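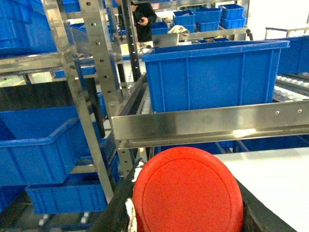 A red lid in front of the racking, with blue bins on the rollers behind.

2019-11-14

Jessie Buchanan has been asked to like a lot of shelving. In nearly 40 years of storerooms she has been sold pull-out drawers, hanging bags, a carousel that jammed every Friday, and a system of coloured tape that she says only made sense to the man who stuck it down. So when Ginent put flow racking into its parts store at Wakden in August, she was not the first to clap.

"They told me it would pay for itself," she says. "Everything pays for itself. I've never had one come back and show me the sum."

The idea is simple enough. Bins go in at the back of the rack, sit on a slightly sloping bed of small rollers, and run down to the front as the ones before them are taken away. You pick from one side and fill from the other. The oldest stock should always be the first you reach. Sabbagh, the firm that supplied the steelwork, calls its range Broltedell and talks about it at some length in a brochure that Buchanan keeps on her desk under a mug.

I ask whether it works.

"The rolling works. Put a full bin on it and down it comes, no trouble. Put a nearly empty one on and it stops halfway and sulks. Then you're leaning in with your arm up to the shoulder, and I did enough of that with the old shelves."

That point isn't in the brochure. I went through it twice. It has a good deal on heavy loads and how smoothly they travel, and nothing at all on what happens to a bin holding six rubber washers. Buchanan's answer was to put the lightest stock on the ordinary shelves, where it doesn't need to travel anywhere. It seems a fair answer, though it does leave you wondering why anyone paid for rollers in those bays to begin with.

She is kinder about the steel uprights. The rows of holes mean a shelf can be moved up or down when the bins change, and she has moved a few already. "I'll give them that. The old stuff was bolted together by somebody who never wanted to see it again."

The bins are blue because they were always blue. Ginent looked at buying new ones with the rack and Buchanan argued against it. Hers have a thick rim you can get your fingers under and ribs down the front, and she says the sample she was offered had neither. "It bowed. I put some brackets in it and you could watch it bow. They said it was designed to flex. Well, so is a carrier bag."

Then there are the lids. Somebody – she won't say who, and I did press – decided that small parts ought to be kept under round red lids, so that they could be spotted from across the room. They are easy to spot. Whether that makes anything easier to find is another matter.

"Red means what? Red means there's a lid on it. You still have to walk over and look. If you'd asked me, I'd have said put a decent label on the front and leave the lids plain. And they roll. You put one down on its edge for a second and it's off under the bench."

Has she lost many?

"We had 38 to start with. Ask me again at Christmas."

The claim made most often about racking like this is that it saves walking. Ginent's own figure, from a sheet pinned up by the door, is 2,000 steps a day for each picker. I asked how it had been worked out and was passed between two people, neither of whom knew. Buchanan laughs when I bring it up.

"I wore one of those counters for a week. Some days I walked less. Tuesday I walked more, because the filling side is round the back and we were short, so I was doing both sides. If there's two of you, it saves your legs. If there's one of you, you're going round and round it like a pony."

She would still keep it, she says, if they offered to take it out tomorrow. The stock no longer goes off at the back of the shelf, and she has stopped finding seals that have turned hard in their packets. She puts that down to filling from behind, and on the evidence of her stock book I'd agree, though a stricter rota with the old shelves might have done the same for a good deal less money. She doesn't argue when I say so.

"Maybe. But you'd have to get people to stick to the rota," she says, and goes off to see why bay 5 has stopped again.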